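Gravow open lab, Tedgate – August

We spent the afternoon with the planning group, and 17 of us fit in the demo room. Most of the talk was about Drimlow, their motion planner, which now runs both arms from one queue.
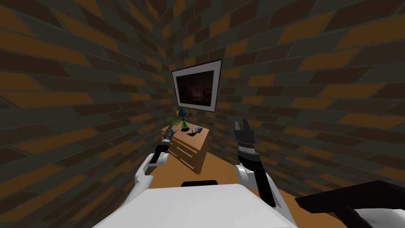
Simulated room with the left gripper near the potted plant.

Replanning takes about 2 seconds – still too slow, they said. Logs open in the same viewer. The next open lab is in the Dhillon building.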